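March, Tuesday morning
Posted by Detlef Diekmann, Equipment Planning, Estodden Catering Services

1/ Estodden has opened its equipment planning round for the coming year. This thread sets out how requests for robot arms and related automation will be handled.

2/ The Katmont kitchen has requested a two-arm station for plating steamed and baked goods. The request covers the arms, grippers, mounts, a work table and one year of service.

3/ Two suppliers, Wallner and Primley, have been invited to quote. Both have been asked to list installation, training and spare gripper fingers as separate lines. Bundled prices will be returned for revision.

4/ Sites are reminded that the purchase price is one part of the request. Please include floor space, power supply, cleaning time and staff hours for the first 18 weeks of use.

5/ A reserve of $3,000 per station has been set for small parts and cabling. Unspent reserve returns to the central budget at year end and may not be moved to other items.

6/ Handling soft food remains the main test for any station we consider. Buns must go from steamer to plate without being marked.
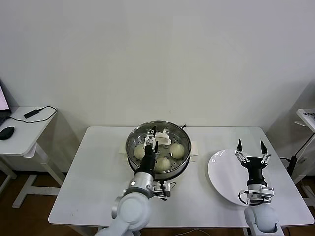 7/ Can a site lease a station before deciding to buy?
Leasing is open to every site for a term of up to 3 months, and the fees must be shown in the same request as the planned purchase.

8/ Requests should be sent on Form 182 and signed by the site manager. Forms without a service quote will be held until one is supplied.

Recent posts
Freezer replacement schedule, all sites
Dishwasher service contracts: changes to billing
Katmont kitchen: revised delivery hours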